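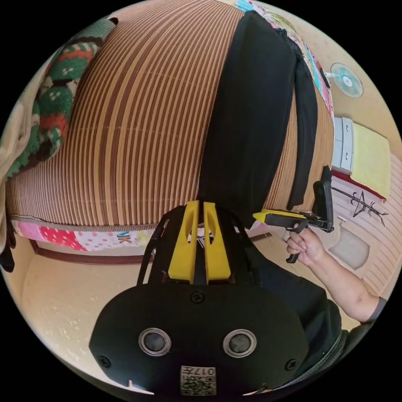 Up before six, coffee, straight to the brokerage page like an idiot. Koyama down again. Bought in at 21, now 19 and a bit. Not a disaster. Annoying though. Told myself I'd only check once a month and that lasted, what, four days.

Read the Bitberg report on the train. Most of it anyway. They make the software that tells bus depots when to charge which bus, and the order book looks good, but half the revenue is one contract with Mesbridge transit. If Mesbridge walks, then what. Page 112 has it in a footnote, tiny print. Should of read that before I put money in, not after.

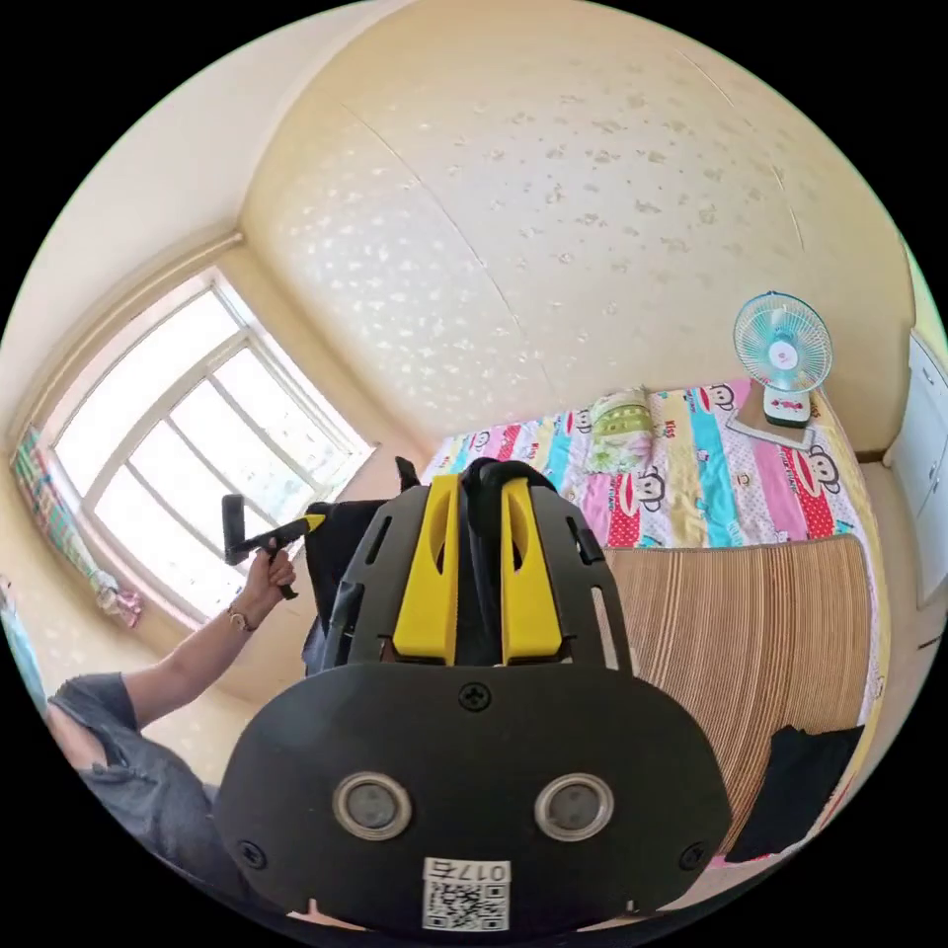 Lunch at desk. Soup. Worked out what I've got in transport stuff altogether — way too much. Nearly half the account. Said in September I'd cap it at a quarter and then Flestix had that dip and I couldn't help myself. Still like Flestix. Parking sensors are dull, dull is fine, they pay a dividend. $219 came in this morning, left it as cash for now.

Call the bank re: transfer fee. Forgot again!

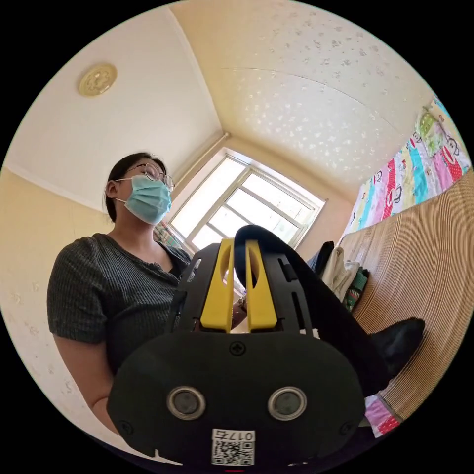
Evening. Tired. Wrote a sell order for a third of the Koyama, didn't send it. Then looked at the chart some more, which is no help at teh best of times. Might just wait for the results. Or sell and put it in the boring index fund like I keep telling my sister to do with hers. She did, back in spring, and she's ahead of me — haven't mentioned it to her.

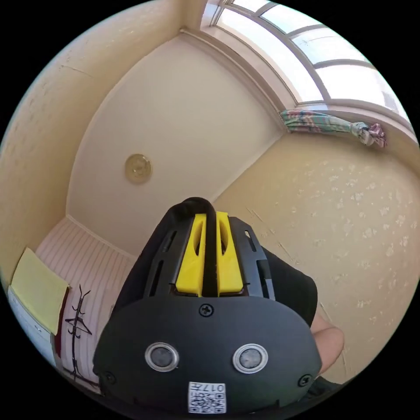 Tomorrow

Bank, fee, before ten
Send the Koyama order or delete it, one or the other
Finish Bitberg, the debt pages
Milk, bus pass, stamps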